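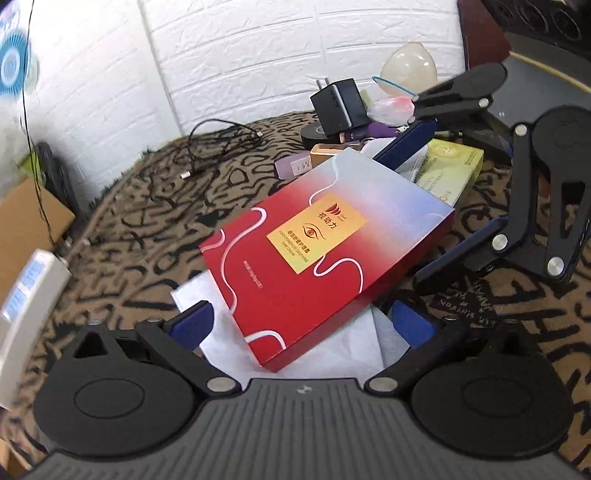
Why does our wheat paste turn thin and watery after a few days in the jar?

Starch paste slowly lets go of its water as it sits, and the cold of the refrigerator speeds that up. Pushing it through the strainer again helps for a day or so, and after that it is time to cook a fresh batch.

Sep 14, 2020

I am putting that at the top of the entry so I can find it again, seeing that I have now looked it up in my own older notes more often than I care to admit, and each time I had to read through pages of complaints about the Plimetti press before I got to it. The rest of today is mostly paste too, with some leather and a bit of sewing toward the end.

I came in meaning to finish the Villca ledger and send it home, and instead I spent the morning at the hot plate. The jar from last week had gone to that sad state where there is a clear puddle on top and a sort of rubbery pudding underneath. I stirred it, which I know perfectly well does no good, and then I strained it, and then I brushed a little on a scrap of the mending tissue and watched the scrap slide around on the board like an egg in a pan. Out it went.

So, fresh paste. I have been going back and forth for months on whether the soak matters, and I wanted to do it properly this time. I weighed out 11 grams of the starch, put it in the small saucepan with cold water, gave it a good stir, and left it alone for 90 minutes while I did other things. In the past I have skipped this or given it the length of a cup of coffee. Then low heat, stirring the whole way with the flat wooden spoon. It stays milky for so long that you start to think you have bought the wrong bag, and then it grabs all at once and you had better be paying attention. After it grabbed I kept it going nine minutes more by the kitchen timer. It went from white to that gray, slightly see-through look, and it fell off the spoon in a ribbon and sat on top of itself a moment before sinking in. That is the look I want. I am writing it down in words since "cook until done" in my entry from December was no use to me at all.

I cooled it with the pan set in a bowl of cold water and a piece of damp muslin laid right on the surface to keep the skin from forming. Strained it twice through the horsehair sieve. Wing-sze Chou likes to strain hers once, work it with a stiff brush in a shallow dish, and then strain again, and when I tried it her way with the second half I have to say it was nicer, silkier, and it let down with water without going lumpy. I had been adding all my water in one go. She adds a few drops, works it, adds a few more, and it takes forever and she is right. (Wing-sze, if you are reading this, and I know you do read this, you may enjoy that sentence.)

Now the ledger. The Villca ledger, for anyone who hasn't had it on their bench, is the account book with the half leather binding, calf on the spine and corners, and paper sides that have been rubbed down to the boards along the fore edge. The sewing was broken in the first section and the last, sound in the middle. The spine leather has the powdery red rot, and it comes off on your cuffs and your apron and anything you happen to love. I gave it the consolidant last week, two light coats with a soft brush, and this morning it no longer marked a white cloth when I pressed on it. It did darken a little. I told the owner it would, and I showed her the test spot inside the turn-in first, so I feel all right about it, but I would like to try a thinner coat next time and see whether the color stays closer.

I mended the torn leaves in the first section with the lighter tissue. The Ukeck tissue is lovely to tear and lovely to look at, and under the new paste it behaved itself. I tore the strips against a wet line drawn with the ruling pen so the edges stayed furry, pasted them out on the glass, lifted them with the tweezers, and laid them down from the inner end of each tear toward the margin. Non-woven under and over, blotter, a bit of board and a small weight. I changed the blotters early, while they were still cool to the back of my hand, and changed them again before lunch. The leaves came out flat, apart from a little cockle at the head of the title leaf, which was there before and which I am going to leave alone. It has had a long life as a cockle.

One mistake to own up to. On the longest tear I overlapped the two sides the wrong way around. These old tears have a beveled edge and it does matter which side lies on top; you can tell by the printed rule, which shows a little step when it is wrong. I saw it after I had laid the tissue and before it dried, so I could lift it with a damp swab and begin again. If the paste had been the old jar it would have been a mess, or it would have fallen off on its own and saved me the trouble. Look at the ruled lines before pasting. Look at them with the lamp low and to the side.

Resewing is for tomorrow or the day after. My plan is to leave the middle as it is and tie the loose sections back in by catching the old cords, using the linen thread, the finer one, waxed once only. I went through the drawer and the finer thread is getting low, so it goes on the list. I thought hard about whether to take the whole thing down and start over, and I talked it through with Wing-sze at the sink. We both came around to leaving the old sewing. It opens well in the middle. The person who sewed it had a nice even tension and I don't see why I should undo an afternoon of somebody's good work for the sake of tidiness.

The Clolar boxes still need linings. I keep putting this off, partly out of dislike for the gray cloth they asked for, which shows every drop of paste and frays if you so much as look at it sideways. I did cut one test piece and paste it with a mix, part paste and part PVA, to slow things down enough that I could shift it. Worked fairly well. The grain wants to run head to tail in every piece, including the little strips, and I say that because I found a little strip in the scrap bin that had plainly been cut the other way, and the handwriting on it was mine.

About the Plimetti press. The lower platen is still out of true at the back left corner. I slid a sheet of carbon paper in with a sheet of white and closed it down gently, and the mark was strong at the front and faded away to nothing at that corner. For now I am packing it with a piece of thin card and keeping anything delicate toward the front. I greased the screw while I was at it. It runs so much more sweetly that I felt bad for having let it go so long. Whoever uses it next, please wipe the extra off the thread before you lean over it in a light shirt.

Storage of the new paste, so we can see how it goes: half is in the refrigerator in the glass jar with the muslin on top and the lid on tight, and half is in the cupboard by the north wall, where it stays cool but never really cold. Both were spooned in after straining, with a clean spoon, and both lids are marked. My guess is the cupboard jar keeps its body longer but goes sour first. I will smell them each morning, and please do the same if you are in before me and write down what you think beside my note, even if it is only "fine." If either one shows a speck of mold, the whole jar goes out, with no scooping around it.

A few odds and ends before I wash up. The sieve needs to be rinsed in cold water, never hot, or the starch cooks right into the hair and you spend the evening picking at it with a pin. The good flat brush is hanging bristles down on the hook, please leave it there until it is dry through. The bone folder I was sure I had lost was inside the dictionary. The ledger is under the light weight on the long shelf, wrapped, with its loose board tied on with cotton tape, and the owner knows it will be a while yet. She was very kind about it and asked whether she might come and see the sewing being done, and I said I would be glad to have her.

Tomorrow: thread, both jars, first section of the ledger.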